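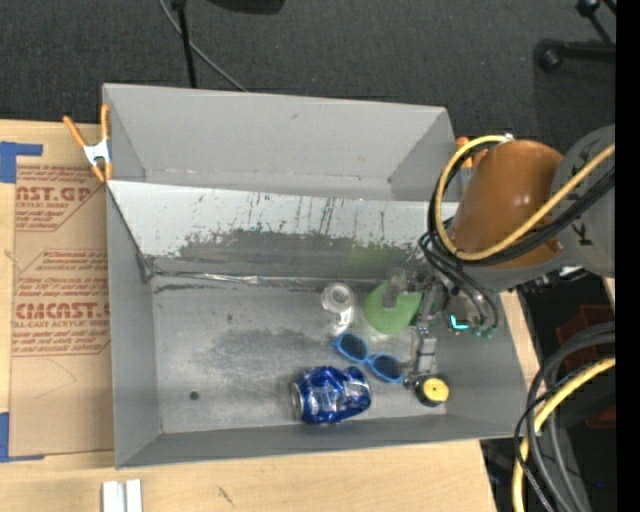

Endik 定角磨刀套装，用了大半年之后的感想

先说价钱，免得有人看到最后才骂我。整套 1,828 元，含导轨底座、夹具、粗中细石头、一块皮砥和一小管研磨膏，不含修石器。对，不含修石器，这个后面我要专门抱怨一段。

我去年秋天才开始正经做木工，之前都是锯锯板子、拧拧螺丝，书架歪一点就垫张纸。后来想学做燕尾榫，买了几把凿子，兴冲冲地往松木上一推，木头直接被压塌了，端面毛得像刷子。当时我以为是手艺问题，又练了好几个周末，榫头越做越松，心情也越来越差。直到在一个木工群里看到 Evaristo Contreras 发的一段磨刀视频（他在群里教过很多新手，脾气极好，什么问题都答），他拿一把看起来跟我那把一模一样的便宜凿子，在松木端面上推下来一片完整的、半透明的薄片，我才明白我的凿子从出厂到现在压根就没有锋利过。

于是开始研究磨刀。这是个大坑，进去过的人都懂。

徒手磨我试过，现在也还在练，但说句实话，一个礼拜只有周末两个晚上能碰工具的人，手感刚找回来就又丢了。磨出来的刃口是圆的，像面包皮的边。也用过那种带小滚轮的便宜夹具，夹窄凿子的时候总往一边歪，拧得再紧，推几下就偏，磨完一看刃口斜得能当斜口凿用。所以看到 Endik 这套的时候我很心动，又很犹豫，在收藏夹里放了一个冬天，最后在三月下了单。

拿到手的第一印象是沉。底座是铸铁的，放在台面上完全不动，底下贴了软垫，我拿手掌推了推，推不走。导轨是两根圆钢杆，夹具在上面来回滑，声音很轻，有一种很顺的、带一点油感的阻力。我这个人对这种东西没有抵抗力，那天晚上什么都没磨，光坐在那儿滑夹具玩了好久，家里人路过看了我一眼，没说话，走了。

装配不难，说明书却写得不怎么样。中文部分像是从别的语言硬翻的，"锁紧直至安静"这种句子我读了三遍，最后猜是说拧到没有旷量为止。图倒是画得很清楚，建议直接看图。唯一容易装错的是夹具下面那片薄垫片，有倒角的一面要朝上，装反了也能用，但角度会差一点点。我就装反过，磨了一个下午觉得刻度不准，差点去找客服，临睡前突然想起来这片垫片，爬起来一看，果然。

角度怎么定

这是整套里我最喜欢的部分。底座侧面有个转盘，每到一个常用角度会有一声很清脆的卡位，我平时凿子就用 30 度，转过去，咔，锁住，完事。想要介于两档之间的角度也行，旁边有个小旋钮可以微调，不过我基本没用过。

以前用滚轮夹具的时候，每次都得量刀刃伸出来多少，为此我还用边角料钉过一块限位板。那块板子现在还在墙上挂着，舍不得扔。Endik 这套也需要控制伸出量，不过它自带一个翻下来的小挡片，刀往前一顶，顶到挡片，夹紧，再把挡片翻回去。挡片忘了翻回去就开始推的话会直接撞上石头边缘，别问我怎么知道的。石头上现在有个小缺口，在角上，不影响使用，但每次看见都心疼一下。

重复性好得让我吃惊。磨过一次的凿子，隔一个月再夹上去，涂点记号笔，在细石上轻轻推两下，墨迹是从刃口那一条整齐地掉下来的。这意味着日常保养只要碰一下细石就行，不用从头来过！这一点真的改变了我的习惯。以前磨刀是件大事，要接水、铺毛巾、腾地方，一拖再拖，拖到凿子钝得不能用。现在做到一半觉得手感涩了，转过身去推几下，擦干净，接着做。活儿没断，人也不烦。

石头

套装里带的石头尺寸不算大，长度够用，宽度磨宽刨刀会有点局促。粗石我觉得一般，吃铁不算快，磨损倒是很快，开过几把新凿子之后中间就明显凹下去了。中石很好，出浆细，声音也好听。细石最好，几乎是我用过的最舒服的细石，硬、密、推上去有点吸的感觉，磨完的斜面能照出天花板的灯管。

然后就是修石器的问题。一套卖到这个价格，石头又是会凹的石头，结果不给修石器，也没在页面上提醒你要另买。我是用了一阵子发现凿子背面怎么都磨不平，拿直尺往石头上一靠，透光，才反应过来。后来补了一块 Starka 的金刚石修整板，跟这套石头配着很好，在水龙头底下来回蹭一会儿就平了。第一次修的时候在石面上用铅笔画满格子，看着格子一点点消失，特别解压。如果你打算买 Endik，请把这块板子的钱也一起算进预算里，不要学我。

粗石我后来也换掉了，换成一块普通的金刚石板，开新刀快很多。尺寸不完全一样，要在石头槽里垫一小条薄木片才卡得稳，垫片是自己刨的，正好拿刚磨好的刨刀来刨，很有成就感。

夹具能夹什么

我手上的凿子从窄到宽都试过，都夹得住。窄凿子是最考验夹具的，Endik 的办法是在下颚上开了一道浅浅的 V 形槽，窄的刀放进去自己就居中了，我之前那个滚轮夹具要是有这道槽，我可能也就不会花这个钱了。宽的刨刀也可以，不过两边的螺丝要交替着拧，一边一点，不然会歪。

麻烦的是老式凿子，就是那种身子越往柄越厚的，上颚压不平，会翘。我有一把从旧货摊淘来的，牌子已经锈得看不出来了，钢却极好，夹上去总是晃。群里有人教我在上面垫一小块皮子，软的，能顺着斜度变形，试了一下，稳了。现在这块皮子就一直放在盒子里，跟垫片们住在一起。

厨房刀也有人拿它磨。官方另卖一个长刀夹头，我借来试过一回，磨了一把三德刀，效果不错，不过刀尖那段弧度得自己顺着抬手，它帮不上太多。我觉得专门为了厨房刀买这套就太重了，厨房刀用块双面石头徒手磨挺好的，角度差一点也照样切番茄。

短凿子要留意一下。刀身从刃口到柄肩要有足够的长度才能既夹住又伸到石头上，我把自己的工具挨个试过，刀身 127 毫米的那把夹起来最从容，比它短很多的几把，柄会顶到导轨后面的横梁，得把夹具往前挪，微调旋钮那时候就不好拧了。修榫用的短粗凿子我现在干脆徒手磨，当练习。

和别的比一比

我没有那么多钱把市面上的都买一遍，只能说说亲手用过的。

Weerakoon 的滚轮夹具，我朋友有一个，做工比我原来那个便宜货好太多了，滚轮是中间鼓一点的，可以用手指压左压右来修刃口的正斜。这种自由度 Endik 是没有的，Endik 走的是直线，直就是直，想磨一点点弧刃出来防止刨刀两边留印子，得靠手指在两侧轮流加力，磨出来的弧非常小，够用，但要有耐心。如果你主要磨刨刀，平时手也稳，Weerakoon 可能更适合，价格也温和得多，还不占地方。

Nastier 的电动水冷机我在一个共享工坊里用过几次，开新刀是真快，刃口崩了大缺口的时候它是救命的，哗哗转着，心里特别踏实。不过转轮磨出来的是凹面，喜欢的人很喜欢，说后面徒手磨有两个支撑点很好找角度；另外它响，水也溅得到处都是。我住楼房，晚上九点以后想磨一把刀，那台机器是肯定不能开的，Endik 就没有这个问题，推起来只有沙沙的声音，孩子在隔壁睡觉都听不见。

至于纯徒手，我很佩服能徒手磨好的人。Evaristo Contreras 自己就是徒手派，我发照片给他看我的刃口，他回了一句"很好，现在把夹具收起来试试"。我试了，圆了。他说没关系，明年再试。行吧。

几个用下来的小心得

下面这些说明书上没有，或者有但我没看懂。

导轨每次用完要擦干，抹一点油。它虽说是做过防锈的，我有一次磨完急着吃饭就没管，第二天上面有一层淡淡的黄，拿棉布蘸油擦掉了，没留坑，吓得不轻。

夹具滑块里面会进石浆，滑着滑着就开始发涩，有细细的沙粒感。把两端的盖子拧下来，整个滑块抽出来用水冲一下，吹干，再滴油装回去就好了，跟新的一样顺。盖子的螺纹很细，对正了再拧，感觉不对就退出来重来，千万别用力。

推的时候手不要使劲往下压。我一开始总觉得压得重磨得快，结果石头中间凹得更快，刃口两边也不均匀。现在就是手的重量放上去，往前推的时候稍微带一点力，往回拉的时候松开。粗石上磨到背面整条刃口都能摸到卷起来的毛刺，就换下一块，没有摸到就不要换，这一步偷懒后面全白干。

凿子背面还是要自己在石头上磨平，夹具管不到这个。新凿子第一次开背很花时间，越便宜的越花时间，我有一把开了整整一个晚上，手指头上全是黑的，洗了两天才干净。开完一次以后就再也不用了，只要每次去毛刺的时候贴平蹭几下。

皮砥上的研磨膏，薄薄一层就够，像蜡笔画画那样涂几道。我第一次抹得跟涂黄油似的，刀上全是绿的，衣服袖子上也是，至今没洗掉。还有就是在皮砥上只能往后拖，往前推会切进皮子里去，我的皮砥上就有一道很漂亮的口子。

磨完怎么知道够不够锋利？有人刮手臂上的毛，我不太喜欢，夏天穿短袖一块一块的不好看。我是用一小块松木端面来试，软的松木最诚实，不够快的刃口一定会把纤维压塌，够快的切下来端面是亮的，摸着像蜡。切硬木反而看不太出来，硬木什么刀切都挺光的。

不满意的地方

修石器已经骂过了。还有收纳盒，真的很敷衍，就是一个吹塑的盒子，石头的位置做得太紧，湿的时候放进去就拔不出来，还不透气，石头捂在里面有股味道。我现在只用它装夹具和小零件，石头都立在窗台的木架上晾着，木架是拿榉木边角料做的，燕尾榫连接（对，就是磨好凿子以后做的第一件东西！榫缝还是有一道宽的，我用木屑和胶填上了，不凑近看不出来）。

转盘上的刻字是印上去的，不是刻的。用到现在，我最常用的那一档，字已经有点淡了，再过几年估计就得靠耳朵数卡位。这么厚实的一个底座，字给我印上去，想不通。

另外配件的价格也偏高，一块替换皮砥的价钱够我自己买一大张皮料回来裁好几年的。研磨膏同理，用完了随便买别家的就行，我换过，没有任何区别。

还有一件事，不知道算不算缺点：它占地方，又重，你会希望它有个固定的位置。我刚开始是用完就收进柜子，搬来搬去两个礼拜就烦了，后来重新收拾了台面，给它留了靠水池的一角，旁边放喷壶、抹布和一小瓶油，从那以后使用频率一下子高了很多。要是你的工作台很小，或者每次做完都得把桌子还给家人吃饭，买之前最好拿张纸板按底座的尺寸剪出来，摆在那儿过几天看看。

客服我联系过一回，是问滑块里的小弹簧丢了能不能单买（抽滑块的时候弹出去了，找了半个下午，后来在拖鞋里找到的）。对方回得很快，说可以免费寄一个，我说找到了，对方说那也寄一个备用吧，真的寄来了，信封里还多塞了一片垫片。冲这个我加一分。

适合谁

像我这样，时间零零碎碎，手上有几把凿子几把刨刀，想做点像样的榫卯，又一直被钝刀子拖后腿的人，我非常推荐。它让我从"不会磨"一步到了"随时都是快的"，中间那段最劝退的路基本跳过去了。我认识的人里有两个本来都准备放弃木工了，来我这儿用了一下午，把自己的凿子磨好带回去，当天晚上就发来一张刨花的照片，卷得特别漂亮。

已经徒手磨得很好的人就别看了，你不需要。只有一把凿子偶尔铲个合页槽的，也别买，先买块好点的中细双面石，再去看看别人怎么磨，剩下的钱买木头。

要是在犹豫买全套还是只买底座夹具，我建议只买底座夹具，官网有单卖，石头自己配。粗的用金刚石板，中间随意，细石倒可以考虑买他家原装的那块，是真的好。这样配下来比全套贵不了多少，每一块都是用得上的。

我现在最大的变化是开始喜欢磨刀了，这话去年的我听见会笑出来。晚上吃完饭，水壶灌满，灯拧到那一边，夹一把凿子上去，沙沙地推几下，墨迹掉干净，翻过来去毛刺，在皮砥上拖一拖，拿到松木上一切，亮的。就这么一点事，一整天的烦都没了。

补充一下，评论区有人问左手能不能用。可以，锁紧的把手能拆下来装到另一边，说明书倒数第二页有图。又有人问石头要不要提前泡水，粗石泡一会儿，中石和细石喷点水就能用，别长时间泡着，细石泡久了表面会发软。

刨刀的弧刃怎么磨我打算另外写一篇，等我自己先磨明白。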